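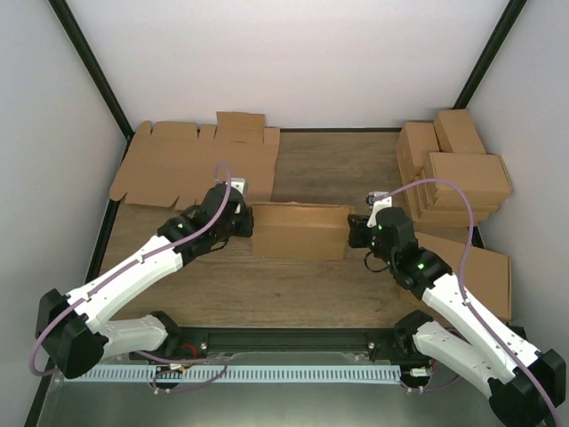 ## 18 July 2018 — small cartons, folding and closing

Carrying on with the small brown ones. Bench cleared first thing, tape gun moved to the shelf so I stop knocking it off.

Aim for today: get through the Casby cartons, decide whether they're good enough for the Lutora order, write down what I did this time. Last entry was useless, just said "ok with care". Ok how?? With what care?

### Stock

- Casby, small, plain brown. Single wall. Delivered flat, tied in bundles, 238 in the lot.
- Dogbe, same nominal size, left over from spring. 190 on the shelf, though the bottom ones have gone soft along one side.
- Batch no. on the Casby label is 2928. Copied it into the stock book as well.

Casby board is lighter than the Dogbe. Nicer to fold, worse at keeping its shape. Creases look fine until you bend them, then the long one drifts. You fold along the line at one end and by the other end you're a couple of mm off it. Shows up as a wavy top edge on the long side. Not bad enough to reject but it does mean the flap never sits dead flat.

### What worked

Pre-break all the creases before opening out. Both directions, fully over, thumb along the length. Skipped this on the first bundle to save time and had to go back and do it anyway.

Then square it up on the bench, long side towards you. Hold at both ends, never in the middle — press the middle and the long panel bows in and the fold walks off the line. Ends only, light. If it's resisting, let go and look at which flap is caught underneath, it's nearly always a short one.

Short flaps in first. Long flap after. Run a ruler down the crease if it wants to spring back.

Tape one strip, centred, 5 cm over each end. I tried going longer and it just wrinkles round the corner and looks awful.

### What didn't

- Folding in the air. Quick but they come out twisted.
- Doing all the creasing for a bundle, leaving the lot over lunch, then folding. They'd half closed up again and the long flaps had curled. Crease and fold in one go.
- Bone folder. Too sharp for this board, went through the top liner on two of them. Use the back of the ruler or a thumb.
- Weighting the closed ones with the steel block to flatten the tops. Dented the corners. Dont bother.

### Raw edge question

Clemunis asked last month if the bare edge could be kept off the outside, as their labels catch on it and lift. Had a go at three ways:

1. Tuck the long flap inside. Edge hidden, but the lid bulges and the label won't lie flat anyway.
2. Tape right over the edge. Fine, uses loads of tape, and looks like a repair.
3. Turn the box so the edge is at the back and label the front panel. Costs nothing. Label goes on clean.

Going with 3 unless they object. Need to tell them which way round is "front" or we'll be having the same conversation in August. Draw an arrow on the packing sheet?

### Dogbe for comparison

Made up a handful from the middle of the pile. Stiffer, creases hold first time, top edge comes out much straighter. Take longer to break though and hard on the thumbs. The soft ones from the bottom are no good for anything with weight in, put aside for padding trays. They've probaly been against the outside wall all winter. Move that pile up a shelf before the next delivery goes in on top.

If price were the same I'd have Dogbe every time. It isn't.

### Drop check

Knee height, onto the concrete, filled with the usual bag of offcuts. Casby: corner crush on the landing corner, tape held, nothing came out. Second drop on the same corner split the seam a bit. Dogbe: barely marked first time, slight crush second. Didn't do any from bench height, ran out of bags.

So Casby okay for the Lutora stuff, which is light and goes in an outer anyway. Not for the Clemunis jars. Keep those on Dogbe till it runs out and then we need to talk about what replaces it.

### To do

- Ask Casby about the long crease. Is it the die or the board? Send them a couple flat and a couple made up.
- Re-order tape, the 48 mm, last roll is on the gun
- Packing sheet: add "hold ends only", add front/back arrow
- Shelf for Dogbe pile
- Drop check again with proper weight in, from bench height
- Find the good ruler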